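Projects / Manipulation Software / Meetings / Minutes
May. Posted by the Recording Secretary, Software Working Group
Search minutes Go

The meeting opened at 10:00 a.m. The minutes of the previous meeting were approved with one correction to the item on log storage.

1. Perception. The group reviewed the cloth segmentation module in the Marov stack. Hem detection is reliable on light fabric. On dark fabric the module still confuses the hem with folds. Stendthorpe will relabel 300 images before the next release.

2. Grasp planning. It was reported that the corner selector ignores lens distortion when it ranks candidates near the border of the view. The group agreed that rectification will run before ranking, and that the change will be made in the shared library. 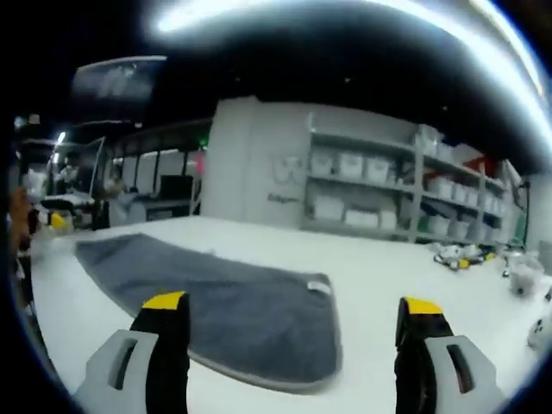 Item 2: Gray towel laid flat on the work table, with the two gripper fingers over its near end.

3. Control. Ortuño presented the revised finger-closing routine. Some 21 test runs ended in a timeout, which was traced to the message queue. A fix is under review. The queue limit stays at 1000 until then.

4. Tooling. Ravar asked that the replay viewer be able to open version 3 logs. Approved. The request to change the file naming rules was deferred.

Action items were entered in the tracker. The meeting adjourned at 11:15 a.m.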